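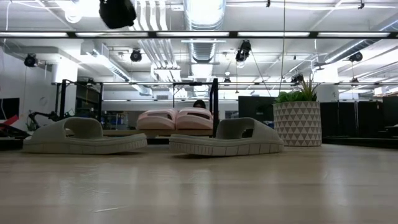

Hitham Indoor Slide Sandal

The Hitham is supplied to clinics, pools and residential facilities through Sorkow. It is offered in gray and in pink, with a single wide strap and a thick sole ribbed along the side. Orders are accepted in cartons of 200 pairs – mixed colors are permitted within a carton.
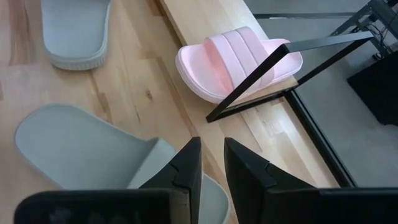
Photo: Vesela Kolev / Sorkow

Sandals should be rinsed in lukewarm water with mild soap and dried away from direct heat. Machine drying is not recommended and voids the two-year warranty. Replacement pairs are shipped from the Preltau warehouse within four business days. Requests for sizing samples should be addressed to Selma Gashi in Institutional Sales.

Comments

Krum Stojanović
Do the half sizes run large? Ours did in March.

Haris Hoxha
We ordered one size down for the pool staff and they fit well.

V. Lazarević
Is the pink still available in the smallest size?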